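데스크톱 PC 내부 청소와 먼지 관리 요령

작업실에서 쓰는 PC는 사무실 PC보다 먼지가 빨리 쌓인다. 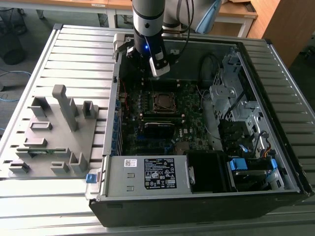
내부 청소는 얼마나 자주 해야 하는가?
목공이나 연마 작업을 하는 공간이라면 3개월, 일반 가정이라면 6개월에서 1년 간격이 적당하다. 흡기구 필터가 있는 케이스는 필터만 매달 따로 턴다.

준비
운영체제를 종료하고 전원 공급 장치의 스위치를 내린 뒤 전원 케이블을 뽑는다. 전원 버튼을 5초간 눌러 잔류 전하를 줄인다. 케이스는 눕혀 두는 편이 작업하기 쉽다. 카펫 위는 피한다. 손은 도색되지 않은 금속 부분에 한 번 대고 시작한다.

먼지 제거
압축 공기 캔은 똑바로 세워서 짧게 끊어 분사한다. 기울이면 액화 가스가 나와 부품 표면에 성에가 생긴다. 팬 날개는 손가락이나 면봉으로 고정한다. 공기로 팬을 고속 회전시키면 베어링이 상할 수 있다. 방열판은 핀 방향을 따라 불고, 굳은 먼지는 마른 붓으로 먼저 푼다. 가정용 진공청소기는 정전기 문제가 있으므로 기판에 직접 대지 않는다. 케이스 바깥과 바닥판에만 쓴다.

접점과 소켓
메모리 접점이 흐려졌으면 순도 99% 이소프로필 알코올을 보풀 없는 천에 묻혀 닦고 완전히 말린다. 지우개는 가루가 남는다. CPU 소켓 안쪽은 닦지 않는다. 핀이 휘면 메인보드를 교체해야 하는 경우가 많다. CPU를 분리했다면 소켓 보호 덮개를 씌워 둔다.

서멀 컴파운드
쿨러를 떼어 냈으면 기존 컴파운드는 재사용하지 않는다. 알코올로 양쪽 면을 닦고 새것을 바른다. 쿨러 나사는 대각선 순서로 두세 바퀴씩 나누어 조인다.

나사 보관
길이와 나사산이 다른 나사가 섞이면 조립 때 기판을 손상시킨다. 칸이 나뉜 약통이나 제빙 그릇에 분리 순서대로 넣고, 칸마다 종이테이프로 위치를 적는다.

조립 후 점검
보조 전원 커넥터와 팬 커넥터를 손으로 눌러 확인한다. 옆판을 닫기 전에 한 번 켜서 모든 팬이 도는지 본다. 케이블이 날개에 닿으면 마찰음이 난다. 케이블 타이로 묶고 남은 끝은 바짝 자른다.

정리: Hammad Arain
최종 수정: 2026년 8월 9일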